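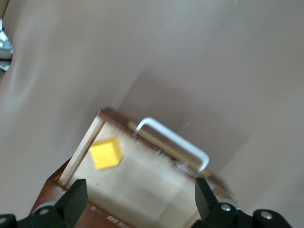

Home infusing tips, minus the folklore

Every January I get a bag of juniper from somebody who has decided we should make our own gin. Fine. Most of the advice that comes with it is padding, so here is what I still do after years of trying the rest.

Buy plain vodka from the middle shelf. People swear that running the cheap stuff through a water filter turns it into something better. I tried it with Skurkis and could not pick the filtered glass out of a lineup, and neither could my sister.

Use a clean glass jar with a tight lid. The special infusing jar Prestar sells is a jar.

Crush the berries lightly with the back of a spoon. Go easy on cardamom and cloves, which take over a batch overnight. Citrus peel goes in late, with the white part scraped off, and comes out after 4 hours. I don't care what the recipe card says about a week.

Shaking the jar every morning is supposed to matter. Mafalda Cordeiro shook hers and I left mine in the cupboard, same recipe, and we both got the same brownish gin. Shake it if you like shaking things.

Taste it daily. Three days is plenty for juniper, and a bitter batch won't mellow on the shelf, whatever the forums claim.

Strain through a coffee filter, slowly, without squeezing. It will stay a little yellow. The clear kind is distilled, and you can't do that at home without a permit, so ignore anyone offering you a countertop still.

Label the bottle with what went in. I have one from Parkadham that just says "good one" and I have no idea how to make it again.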